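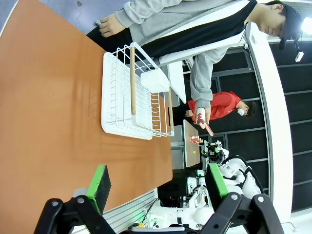

Figure 4. Wrist view of the dish rack station, with the padded fingers of the Pelness gripper over the table.

4.2 Living with the kit

We bought the Pelness tabletop kit in February and have leaned on it for nearly everything since, so we feel we owe other small labs a fair account of it. The foam pads on the fingers (Figure 4) are a humble part, and they turned out to be the one our students praised most. A wire rack is an awkward thing to grip — thin rods, very little to hold on to — and the harder pads we had been using on our old Tanex fingers slipped far too often for our liking. We logged 104 trials with the rack and had to step in on 27 of them, mostly when a finger came down beside a rod. We were less fond of the Flasus software that comes with the kit, which forgets its colour settings at every restart and made for some long mornings. The wrist view was a real favourite, and we would happily pay for it again.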